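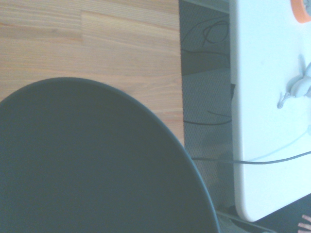 **How often should I oil a wooden worktop?**

Once a week for the first month, once a month for the rest of the first year, and after that whenever a drop of water stops beading on the surface and starts to soak in.

That's the short version! The long version is a lovely way to spend an afternoon, and I'd encourage anyone with a wooden counter, table or desk to try it at least once. I put it off for years, thinking it was a job for people with workshops. Then I did a small desk one December, with the radio on and the heating up, and I've been looking for things to oil ever since.

## What you'll need

- Food-safe wood oil (pure tung oil or a ready-mixed worktop oil are both fine)
- Sandpaper in 120, 180 and 240 grit
- A cork or rubber sanding block
- Lint-free cotton rags - old T-shirts are perfect
- A vacuum with a brush attachment
- Thin gloves

A 1000 ml can goes a very long way. My kitchen counter is 291 cm long and I still have oil left over from the first can, even after doing two chopping boards and a stool.

## Step 1: Clear and wash

Take everything off. Wipe the wood down with warm water and a few drops of dish soap, working along the grain, then go over it again with plain water. Let it dry overnight. I know it's tempting to get going after an hour, but damp wood won't take the oil evenly and you'll get cloudy spots.

## Step 2: Sand

Start with 120 if there are stains or rings, or go straight to 180 if the surface is just a bit dull. Always sand with the grain, with light, even pressure. Slow down where two pieces of wood meet, as the grain can change direction there and a heavy hand will leave scratches that only show up once the oil goes on (ask me how I know).

Finish with 240. Run your palm over it when you're done - it should feel like the cover of a good book. Vacuum up all the dust, then wipe with a barely damp cloth and give it half an hour.

Black rings from wet cans or iron pans often go deeper than sandpaper can reach. Sorin Nikolovski, my old neighbor, got me onto oxalic acid for those. Follow the directions on the packet, wear gloves and goggles, and rinse well afterward.

## Step 3: First coat

Pour a small puddle of oil on the wood and spread it out with a rag. You want the whole surface to look wet but without pools. This is my favorite part, the color just jumps up at you!

Leave it for 20 minutes. If any patches have gone dry, add a little more oil there. Then take a clean rag and wipe off everything that hasn't soaked in. Be thorough, any oil left sitting on top will turn sticky and you'll be scraping it off next weekend.

## Step 4: Two more coats

Wait a full day between coats, longer if the room is cold. Between the second and third I like to give it a very light rub with used 240 paper, which knocks down any raised fibers.

Don't forget the end grain and the cut edges around the sink. They drink far more than the top does, so keep feeding them until they stop taking it.

## Please be careful with the rags

Oily rags can heat up and catch fire by themselves when they're bunched together. Lay them flat outside, in a single layer, until they're completely stiff and dry, or soak them in water and seal them in a metal can. Never leave them in a pile, even for a coffee break.

## Aftercare

Keep it gentle for the first week: no wet glasses, no hot pans, nothing heavy dragged across. After that, mop up spills as they happen and skip the bleach sprays. When one area starts to look thirsty, usually next to the sink, you can oil that patch alone and feather it out with a dry rag.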